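Home storage and "sleep hygiene" products: people wanted who are not yet convinced

Mindon is a small consumer testing group. We get sent a lot of claims. The latest pile is from firms selling sprays, sachets and little plug-in boxes that are meant to keep stored bedding fresh for months. Drelex says its sachets work for 200 days. We have our doubts, and we would like to see what happens in ordinary cupboards before we print a word.

We need households in and near Dondton to store a set of our sheets from December until spring, then sniff them, sleep on them and fill in two short forms. Some sets will be treated and some won't. You won't know which you have, and neither will the person collecting your forms. If you already swear by one of these products, please don't apply. The same goes if you sell them.

Last year's call drew 274 replies, a good number from people who thought they would be keeping the free sheets. You will not be keeping the sheets.
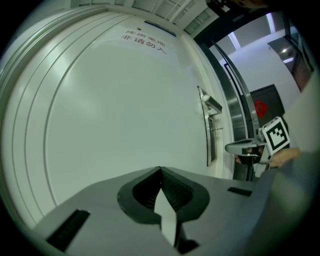
Storeroom door. The sign reads 库房重地 / 非请勿入: storeroom area, no entry unless invited.

What you need: a cupboard with a door that shuts, no smokers at home, and a nose in working order. Renters are fine. Pets are fine if they stay out of the cupboard, and we will ask.

What you get: a supermarket voucher at the end, once both forms are in. No voucher for one form. Travel to the Saturday briefing at the Rai building is paid if you keep the ticket.

Who pays for it: our 3,000 subscribers. None of the makers has given us money, though one did offer.

To apply, write to Thu Bạch with your postcode and a line on where you keep your bedding now. Questions about the forms go to Khoa Hứa.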